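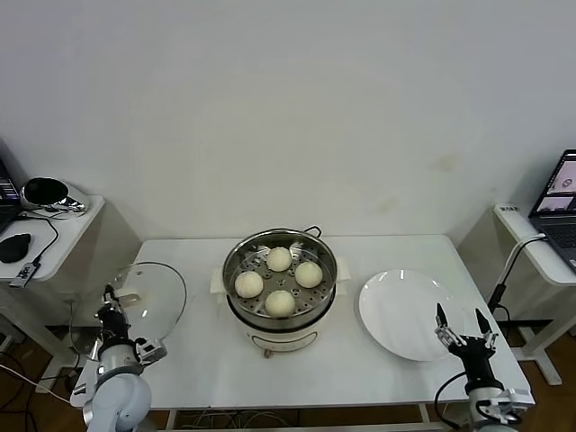

**Call for participants: people who reckon they can taste the difference**

Every second cookbook says a steamed bun has to be reheated in a steamer and that a microwave will ruin it. Most of them say it in the same words, which makes me wonder how many of the authors checked. The same goes for resting the dough overnight, for wrapping the lid in a tea towel, for bleached flour, and for the splash of vinegar in the water that somebody's auntie swears by.

Karkarik is looking for 20 people to sit down and eat buns without being told how they were made. We want to find out which of these rules survive when the person chewing doesn't know which one was followed.

### Who we're after

You need to be 18 or over and able to get to Prendell on a weekday evening. You don't need to be a good cook. We'd like a mix of people who eat buns every week and people who buy them frozen twice a year.

If you already have strong opinions, please apply, and write them down on the form before you come. We'll hold you to them.

Please don't apply if:

- you have coeliac disease, or an allergy to wheat, soy or sesame
- you have a cold, or are likely to on the night (we'd sooner rebook you)
- you sell flour, steamers or cooking classes
- you can only manage one session

### What you'd be doing

There are five sessions, each starting at 6 pm. At each one you'll be given samples in pairs or threes, told nothing, and asked which is the odd one out. After that you can say which you like. We ask in that order on purpose. Preference is easy to produce and people will give you one even when both samples came out of the same batch, as some of ours will.

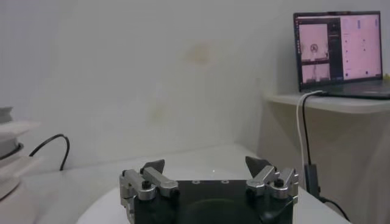

*Prendell, November*

There's water and plain rice between rounds. No talking until the sheets are in, including sighing, which I have watched swing an entire table. Phones stay in bags. You'll be home by eight or so unless you stay for the argument afterwards, when we put the answers up.

You'll be paid $500 in total, after the last session. There's no part payment for dropping out halfway, apart from illness, and we're saying so here so it doesn't come as a surprise. Travel isn't covered. Zepeda, who mill the flour, are giving us stock at cost. They don't see the results before anyone else does and they've agreed to that in writing.
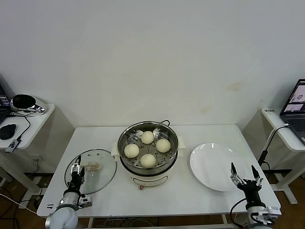

By Nayeli Arellano | Karkarik food trials

I should declare where I stand. I grew up on the overnight-rest rule and I still do it at home, out of habit. I have no evidence it does anything for the flavour. When I went looking I found a lot of confident paragraphs and hardly a blind test among them, and the few I did find had the cook doing the judging.

So I'm not promising a discovery. With a group this size we might pick up a big difference and we'd certainly miss a small one. If the result is a shrug, we'll publish the shrug, with the scoresheets, names removed. What we won't do is rank recipes or declare a best bun. I don't believe those lists when other people write them.

One thing we've dropped from the plan is "mouthfeel". In our trial run it got used for dense, dry, sticky and stale, sometimes by the same person about the same plate. There are plainer boxes to tick now.

### How to apply

Pick up a form from the front counter at Kullard or ask us to post you one. It's 12 questions and most are about allergies and availability. The last asks you to name a cooking rule you've never tested. "None" is an acceptable answer, though I'll probably want to talk to you about it.

Forms close on the last Monday of November, at noon. We'll ring everyone who applies, including those who miss out. There's a short waiting list as well, for when somebody comes down with that cold.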